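Korkum Seniors' Residence — Building Services Meeting
Minutes, December 6, 2022

Present: Lwazi Ndlovu (chair), Glória Correia (minutes), representatives of kitchen, nursing and maintenance
Apologies: Dinbridge (boiler contractor)

1. Previous minutes
Accepted with one correction. Under item 4, "north riser" should read "south riser".

2. Domestic hot water
The storage cylinder in the Pinheiro wing dates from 1997. It holds 300 litres and serves the ground floor bathrooms and the laundry sink. Maintenance reported that the anode has been consumed and that the lower element trips its breaker after long draws. Two options were tabled: replace the element and anode now and carry on until April, or replace the cylinder outright. The Dinbridge quote for the second option leaves out disposal of the old unit and the new tempering valve. L. Ndlovu will ask for a revised quote with both included. Decision held over.

3. Tempering valves
All valves on the ground floor were tested. The valve in Room 23 delivered water above the set limit and was isolated the same day. The resident is using the shared bathroom down the hall. The part is on order through Nanda Plumbing Supply. Nursing asked that the notice on the door be printed in larger type — agreed.

4. Drinking water
Dispensers are to be wiped down at the start of each morning shift, taps and drip tray included. The sheet for initials will move to the inside of the pantry door. Kitchen asked whether residents may draw hot water themselves. The current rule stands: staff draw from the red tap, residents may use the other one freely. Spare jugs are to be stored off the floor and away from the heater.
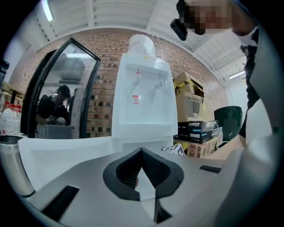
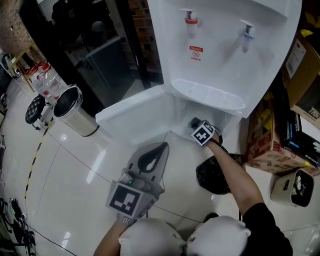 Page last changed by G. Correia

5. Radiators, second floor
Complaints of uneven heat on the east side continue. Balancing was done from the riser outward, but the last two radiators on the loop remain lukewarm. Maintenance suspects sludge in the return line. A flush would take the loop out of service for most of a day and should not be done in very cold weather. Portable heaters are not permitted in bedrooms under the fire plan, so residents would need to be in the lounge while the work is under way. To be scheduled for the first mild spell.

6. Water use
The meter reading was higher than expected for the period. Two running toilets were found and repaired. A further reading will be taken overnight with the laundry shut down, to rule out a leak on the buried section between the meter pit and the building.

7. Budget
Unspent repair funds stand at 37 per cent of the yearly amount. G. Correia noted that the cylinder, if replaced, would be charged to capital and would not affect this figure. The flush under item 5 would be charged to repairs.

8. Other business
The key to the meter pit is missing from the board. Whoever has it is asked to return it to the front office. The colour coding on the basement pipes has faded and will be redone once the cylinder work is settled.

Actions
L. Ndlovu — revised quote, item 2
Maintenance — valve in Room 23, overnight meter reading, date for the flush
Kitchen — move the cleaning sheet
G. Correia — new door notice, circulate minutes

Next meeting to be set when the revised quote is received.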